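Section 4. Packing the Memwood desk kit

Before you start, clear a stretch of tabletop and wipe it. The kit should be packed on a flat surface, with the bag and the divided container within reach.

1. Open the bag fully and turn out any crumbs or pencil dust.
2. Place paper packets in first, upright.
3. Leave 2 inches free below the opening.
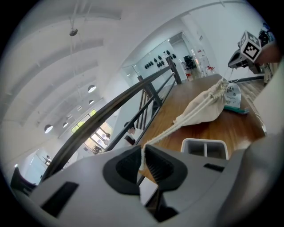 4. Close the bag by its cords. Take all the strands together and draw them away from the opening until they are taut, as with the off-white rope on the canvas bag. Do not pull one strand alone.

Caution: Do not hang a filled bag from a railing. Maximum load is 17 ounces.

5. Set the container near the end of the table and sort the pens, tips down.
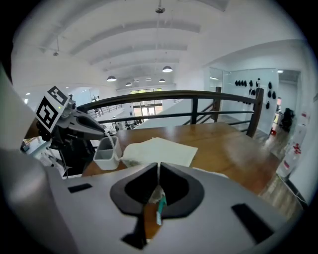 6. Fold the cloth once and lay it beside the container. It may rumple along the lower edge, like the white one on the table; this does not matter at this stage. Keep marker tips off the cloth.

Note: The Truretti cloth can be washed up to 50 times. Replacement cords for the Lodhi bag are listed in Section 7.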